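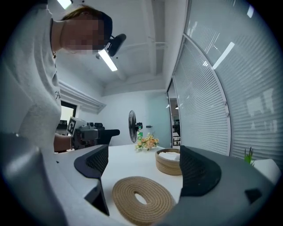
For my project I wanted to find out what automation does to the workday of the people who are right in the middle of it, so I asked Farholm if I could hang around their Collham office. They said yes, which surprised me a little! I went in January and spent 11 days there. I figured I would see mostly screens. What I got was a lot of tabletop work: people going through small household jobs with hand-held grippers, so that a robot arm can learn the same moves later. One table had a flat coaster of coiled jute rope on it, with a woven basket and a white cloth further back, and I'm going to use that kind of table for most of this report – it's the one I got to know best.

What the job used to be

Before the grippers came in, the same team did product packing and returns for Pelletier. Murray Després, my contact there, packed for years before he moved over. He told me the old job was dull but you could talk all day and think about dinner. Now he has to think about his hands. When you pick up a coaster with your own fingers you don't plan it. With a gripper you have two fingers and that's it, so you have to decide which side to come in from and how hard to squeeze (I tried it and flipped my first coaster straight onto the floor).

How the day is split up

A work block is 45 minutes in theory, but people told me it depends on the task. Each person gets a task card from Kulent, the program that hands out the work and keeps the tally. You do the task, put everything back, and do it again. The team's best day while I was there was 245 finished runs, and the total on my last day stood at 1061. Kulent puts both numbers up for everyone to see. I asked whether that bothers anyone and the answers were pretty mixed. Two people liked it. Murray said he stopped looking at it after the first week.

What changed for the people

I interviewed 3 of them, which I know is a small group. They all said their backs feel better than when they were lifting boxes, but necks and wrists came up a lot. Some of the work is done with a camera on your head, and you end up leaning over the table with your face pointed down. One woman now does stretches between blocks and has gotten half the room to do them too.

The other big thing is talking. It's quieter than packing was, and people miss the chatter. On the plus side they get asked for their opinion more. If a task card makes no sense they can send it back, and I saw that happen with one about folding cloths.

And yes, I asked if they worry about training their own replacement. Murray's view is that packing was going away at Farholm with or without him, and he'd like to be on the side that knows how the new stuff works. The others were less sure – one said she'd answer me in five years.

What I would do differently

I should have asked for the old packing schedules right at the start. I only got them on 2/25/19, too late to compare the break times properly, so that table is missing from my appendix.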